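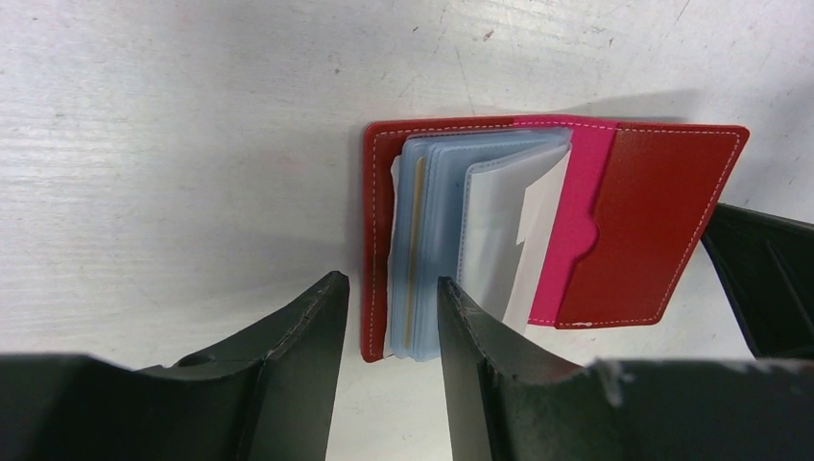

Clurkotbridge 皮具修补小组

钱包清理与内页更换笔记

用了几年的对折钱包,外皮深红,内衬玫红,中间是一叠半透明塑料卡页。外皮没有要修的地方,问题集中在卡页:塑料老化后变硬,卡片抽出时阻力大,合上以后厚度也压不下去。九月份把它整个清了一遍,过程记在下面,主要供自己下次查。

一、清空之前先称重

装满状态 354 克,含硬币。硬币倒出、卡片和纸片全部取出后是 97 克。厨房秤精度 1 克,没有做重复测量。差值里硬币占大头,票据的重量可以忽略,但票据对厚度的影响明显,尤其是对折过的热敏纸小票,会在卡页之间形成局部凸起,时间长了塑料面上留下压痕。

二、卡页

翻开平放时,各层从左到右略微错开。这个错位本身正常,判断是否需要更换看三点:焊缝有没有开口,边缘有没有翘,透明度是否影响读卡号。我这一叠偏蓝灰,还能看清内容,但最常用的那页开口处已经松了,卡片竖着拿会往下滑。

纸片夹在卡页右侧容易斜着探出来,压到玫红内衬上。纸边对内衬没有什么损伤,麻烦在于合上钱包时纸角会被折进去,下次翻开就带着跑。处理办法是把散纸全部移到右侧的皮面口袋,卡页里只放硬卡。

三、清洁

外皮用微湿的棉布单向擦,不来回搓。缝线处用软毛牙刷干刷,浅色线脚容易积灰,沾水以后灰会渗进针孔,颜色发暗,所以这一步不用水。包边的颜色比皮面亮一点,擦的时候力度减半。

内衬只做干擦。玫红染料的牢度我拿棉签在口袋内侧试过,沾水后有轻微掉色,酒精没有再试。

塑料页用稀释的中性洗涤剂,棉签蘸取后拧到不滴水,逐层擦,层间垫吸水纸,敞开平放 4 小时。不要用吹风机,薄塑料受热会卷边,卷了就压不平。

四、保养油

用的是 Waremari 的无色皮革膏,量取绿豆大小,先抹在布上再上皮面。静置一晚后用干布抛一遍。Tanveer Gilani 在组里建议分两次薄涂,我试下来第二次吸收很慢,表面发黏,多擦了一遍才干净。他那只包是植鞣皮,我这只皮面光滑,涂层应该厚一些,两者不能直接套用。

五、替换内页

在 Tiltonby 买过一次通用卡页,宽度合适,高度超出,放进去以后上沿顶住钱包边缘,合不拢。裁掉一条又会伤到焊缝,等于报废。后来改从 El Fassi 订,按自己量的尺寸选,到货还没装,装完再补。

测量时注意,量的应该是内衬的可用宽度,要扣掉两侧缝线占的位置。第一次我按外皮宽度量的,直接导致买错。Othmane El Ouafi 的做法是用硬纸板裁一个样片,插进去开合几次,确认不顶不卡,再拿样片去对尺寸表。比直尺可靠。

六、重新装填

现在的规则:每页最多一张卡,常用卡放最上面,会员卡改用手机里的电子版。纸质票据只留未报销的,超过 3 张就取出来归档。硬币不再放进钱包,另用拉链小袋。

装好后合上,厚度比清理前小了很多,没有拿卡尺量,手感上放进外套内袋不再顶着。

待办:新卡页到货后核对高度;内衬底边那一小段浅色线脚再检查一遍有没有松;皮革膏下次换季再上。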